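Dirinow Prescription Complaint Records

README, last updated September

What is in this folder

Dirinow is a set of public records on prescribing complaints against clinics and pharmacies in the Grimshaw and Iditby districts. It was put together from licensing board orders, court filings and inspection reports. Delwyn Faulkner collected the records and Keith Tapsell did the coding. The web copy is kept on the Skostent server, and the files there are the ones to cite.

There are 2 data files:

orders.csv – one row per board order or court filing
sites.csv – one row per clinic or pharmacy named in an order

The two are joined on site_id. A site can have many orders. An order always has exactly one site, so a filing that names both a clinic and a pharmacy is entered twice with the same docket number.

Columns in orders.csv

order_id – our own number, not the board's
docket – as printed on the document, spaces removed
site_id – links to sites.csv
district – Grimshaw or Iditby
action – warning, fine, suspension, revocation, dismissed
drug_class – opioid, sedative, stimulant, mixed, not stated
death_alleged – yes, no, unclear
pages – length of the source document

Drug class is taken from the wording of the order. If an order lists an opioid and a sedative prescribed together, it is coded as mixed. Brand names were changed to classes by hand, using a lookup table that is not included.

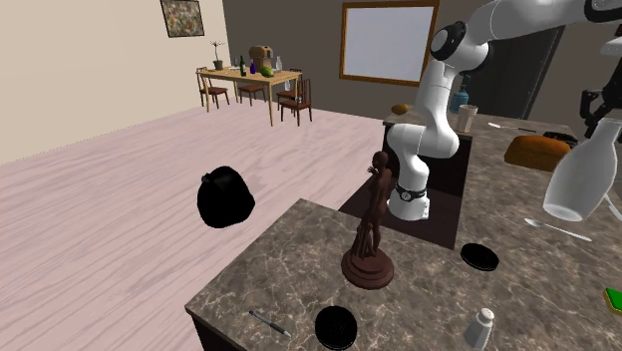 Simulated robot arm and tilted bottle at a stone countertop.

Please read the death_alleged column with care. A "yes" means that somebody claimed in the document that a death was linked to the prescribing. It does not mean that a court or a medical examiner agreed. Dismissed cases can still carry a "yes".

How the coding was done

Keith read every document once and filled in the columns. Delwyn then read some 70 of them again without seeing the first set of codes. Most of the differences were in drug_class, where older orders say only "controlled substances". Those are now coded as not stated. Differences in the action column came from orders that were changed on appeal – we record the final action and put the first one in the notes.

Names

Patient names, initials and birth dates have been removed. Names of prescribers and pharmacists are also left out, although they appear in the public filings. Sites are listed by number and district only. Do not try to match patients to obituaries or news reports.

Known problems

Iditby inspection reports before the change of form have no page numbers, so pages is blank for them.
A few scanned orders from Grimshaw were too faint to read in full. They are marked "partial" in the notes.
Sealed filings are missing. We can't say how many there are.
The counts should not be used as rates. Neither file has the number of prescriptions written at a site.

Version 3 fixes the docket numbers that lost their leading zeros when opened in a spreadsheet. Import that column as text.

Corrections go to Delwyn Faulkner, with the order_id and a copy of the page in question.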